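The Long Afterlife of the Beige-Box Idea

There is a drawer in my desk that holds 13 screws, none of which I can match to a hole. Each one came out of a desktop computer at some point, and every one of those computers still started up afterward. I try not to think too hard about what this says about screws.

The desktop tower was supposed to be gone by now. Phones were going to finish it off, then tablets, then something in the cloud that would bill us monthly. Yet at Daver, a refurbishing shop that shares its parking lot with a carpet outlet, old office machines still come in by the pallet and go out again with more memory than they were born with.

The work is mostly unglamorous. The side panel comes off, the case lies down, and the parts get a place to wait: hard drive standing up, processor in its own little square, memory modules flat in their slots. Anyone who has ever balanced a processor on a sandwich bag will feel a pang of envy.
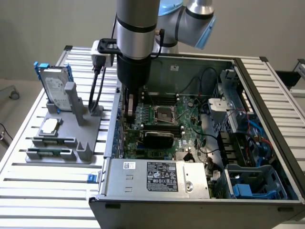
What keeps the old towers going is that somebody once designed them to be opened. Office machines were bought 20 at a time by people who dreaded service calls, so the makers gave them latches, rails and hinged brackets, and painted the friendly bits blue. Blue means go ahead and touch. Home computers of the same age were mostly held together by optimism and a Phillips head.

Vlachopoulos, the parts dealer across town, sells drive rails at 3 dollars a pair and claims they outsell everything but power cords. I bought a set in May for a case I no longer own – they looked useful.
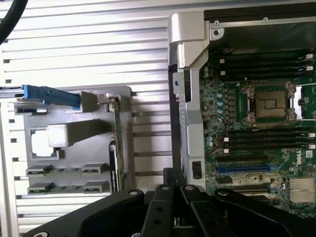

A blue latch with a ribbed grip, inside an opened workstation.

Memory is still the cheapest way to make an old machine feel cared for. Line up the notch, press until it clicks, and try to forget what you paid for the laptop that won't let you do it.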